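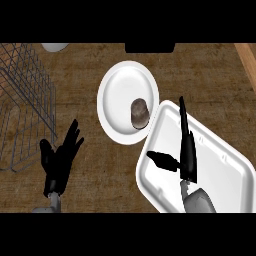 Review: the Dresero tabletop practice pack, with the Arkau good practice guide

Dresero sells simulated kitchen tasks for two-handed robots. The practice pack is their cheapest set: dish rack, plate, tray, a few small items to move about, and a wooden table to do it all on. It comes with a written guide from Arkau called Good Practice for Tabletop Trials, and the guide is the reason I bought it. I have used both for 9 weeks in a small lab where four of us share one pair of real arms, so most of our testing has to be done on screen first.

Setting up

Installation took one afternoon. The arms and hands load from a settings file, and black multi-fingered hands on grey forearms are the default. If yours are different you will need to write your own file, and the instructions for that are thin. Everything else worked first time on an ordinary desktop machine.

The table surface is better than I expected. It is stained and scratched, and there are other finishes to swap in. The guide says to use at least three of them before you report any result, which is a sensible rule that we had not been following. One of our older programs did well on plain grey and badly on wood.

The guide

It runs to 11 short chapters. The writing is plain and each chapter ends with a checklist that fits on one sheet. These are the rules we have now adopted:

Write down what counts as success before the first run. "Object on the tray" is not enough. The guide wants you to say whether it must be fully inside the lip, whether the hand must have let go, and how long the object must stay put.

Fix the starting positions in a list and keep the list with the results. No nudging the plate between runs.

Report every run, including the ones where the simulator itself misbehaved. Those go in their own column.

Agree a clear space between the two hands and stop the run if either enters it without being told to. The suggested figure is 7 centimetres. We found that tight for passing things from hand to hand, and the guide does allow you to change it as long as you say so.

Do not move to the real arms until the same program, unchanged, has finished 400 runs on screen with no stop for a collision.

The last one caused some argument here. Hilkka Halonen, who looks after our real arms, wanted the number higher. I thought it was already slow. We kept it as printed, and it takes one night on our machine.

What I liked

The rules and the software match. Each checklist item has a setting with the same name, so you can hand the sheet to a new student and leave them to it. The log files are ordinary text and open in anything.

What I did not like

Thin wire is hard to simulate well, and the rack shows it. Fingertips sometimes sink a little way into the wires before the contact is noticed, and the log records this as a normal touch. I would treat any result that depends on the rack with care. Dresero know about it and say a fix is due in December.

The chapter on people working near the arms is short. It tells you to follow the safety standards that apply where you are and leaves it there. I would have liked a worked risk assessment, even a simple one. The Sjöberg handbook is much stronger on this, though it costs more and has no software with it.

The default view is also quite narrow. Trays and racks run off the edge of it unless you move the camera, and the guide asks you to record the camera position but gives no advice on choosing one.

Who should buy it

Small teams who are about to run real arms near real crockery, and who do not yet have written rules of their own. If you already use the Grestska test sheets you will find most of the same ground covered, and the software alone is probably not worth the switch.

Four out of five. I will look at the rack again after the update.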